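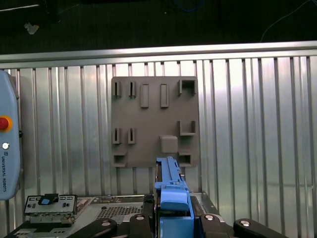 Home > Guides > Brumine Cell > Set-up > Section 14

14. Fixture plate and caddy handling

Check the fixture plate before teaching any points. Push on each corner by hand. If the plate moves, tighten it and start again. Clear the chassis away from the plate if you need more room, but keep the teach pendant where you can reach the red emergency stop.

1. Set the robot to reduced speed.
2. Load program 379 and open the gripper fully.
3. Check the finger screws with a hex key. Replace any screw with a worn socket.

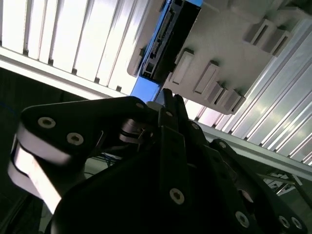
4. Jog to the approach point. Stop 26 mm short and look for contact between the links and the plate.
5. Move in by hand control and close the fingers on the caddy frame.

CAUTION: Do not let the fingers touch the circuit board or the connector pins.

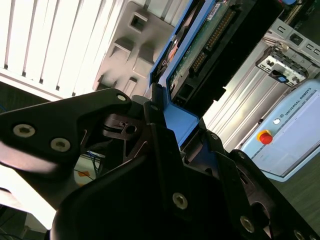
Fig. 16. Drive caddy held by its blue frame.

6. Raise the caddy straight out. If it binds, open the fingers and teach the pick point again.
7. Save the point under a new name. Do not overwrite the Forkora defaults. 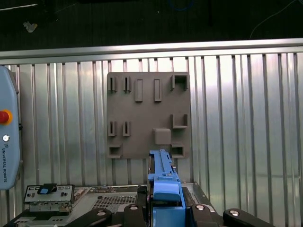

8. Repeat the cycle at reduced speed until it runs with no stops.

Note: After a finger change, teach all points again. Send the old point file to Deepak Goel with the service sheet.

Last updated: July 26, 2023
Filed under: Grippers, Set-up, Maintenance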